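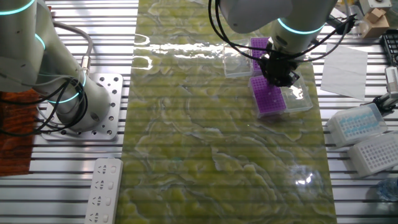

Bench mats and tip racks: frequently asked questions

Which mat fits a slatted aluminum table?

The Vuststead bench mat is supplied in a 2000 mm length and can be cut with a utility knife. Lay it lengthwise along the middle of the table and leave the slats exposed on both sides for clamps and mounting hardware.

Does the marble pattern affect cleaning?

No. The pattern is printed under the top layer. Wipe with 70% ethanol and dry with a lint-free cloth. Do not use acetone - it dulls the gloss permanently.
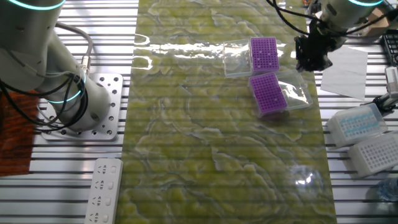

Ritva Keskinen

Where should the rack lids go?

Next to the rack they belong to. The two purple racks on the green marbled mat are set out this way, with the clear plastic parts to the side. White tip boxes can stay at the right of the table until needed.

Can a power strip be placed beside the mat?

Yes, on the rails, provided no liquids are handled at that end. Route the cord away from the mat.

Can I refill racks from another supplier?

Check the hole spacing first. Skomovico refills, order code 547, fit the purple racks. Jidport refills do not seat fully and should not be forced.

How do I flatten a mat that arrives rolled?

Unroll it face down at room temperature for 12 hours. If the ends still lift, turn it over and weight the corners overnight.

How are replacements ordered?

Through Räsänen, mat and racks separately. Orders received before noon ship the same day.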